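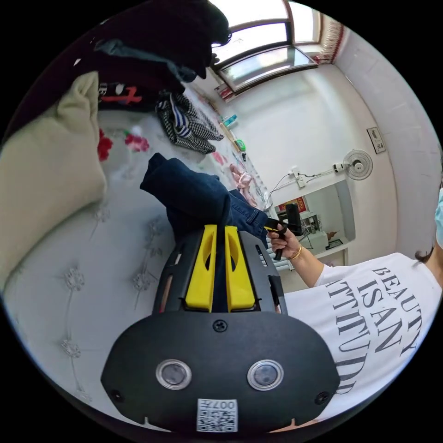
Jeans on the quilted bedspread, with the yellow fingers closed on the denim.

House Rules for Teaching a Robot to Fold

Anybody who has ever shared a laundry pile with another human being knows that folding is a matter of strong opinion, and I say that as someone who has been corrected on towels by three generations of my own family. So I felt right at home reading the Brundeck home recording guide, which runs to 116 numbered rules and spends a good many of them on clothes.

The guide was put together for Derine, a project that gathers examples of household chores done with hand-held grippers in real bedrooms and kitchens, so that robot arms can learn from them later on. It has logged 2,485 sessions so far, and 624 of those are laundry.

My favorite part of the guide (and I did read all of it, over a very long pot of coffee) is how much it wants a home to stay a home. Leave the bed the way you'd leave it on a regular day, it says.
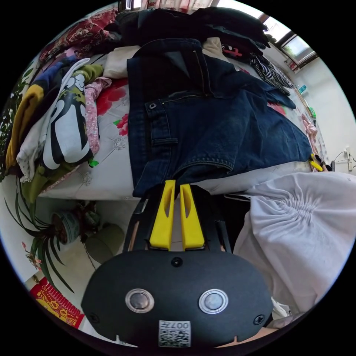 Mixed piles are welcome, and so are prints, ruffles and big heavy denim. What the guide won't have is a tidy stack brought in specially, all one color and all one size. An earlier draft allowed it, and reviewers at Medve, who check the recordings, sent back a whole November batch that looked like a store display!

Other rules are plain good manners. Close the fingers on fabric slowly, and keep them clear of buttons and zippers where you can. Take a break after up to 7 garments, even if you feel fine. Mail, medicine bottles and family photos with faces go in a drawer before anyone starts, and the person who lives there can ask for any session to be erased, with no form to fill out.
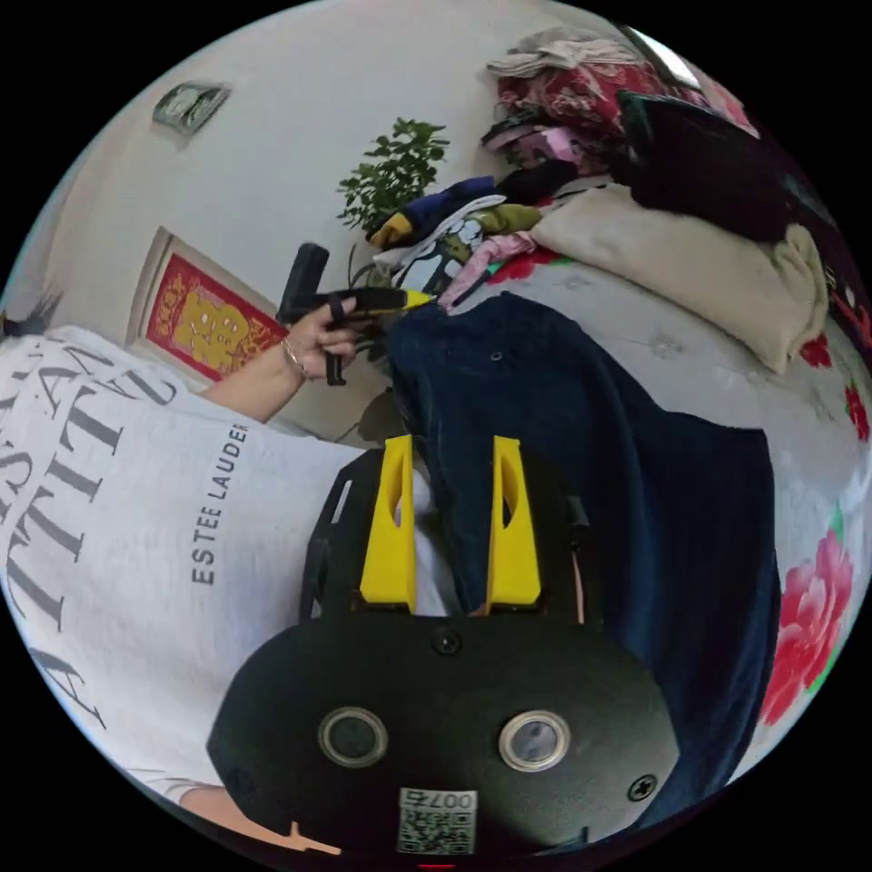 What Changes Next

Anix, the firm that keeps the guide up to date, is now rewriting the section on two people working at one bed. It covers who calls the start, who calls the stop, and where elbows ought to go. I've asked for a copy, and I plan to try the elbow part at home first.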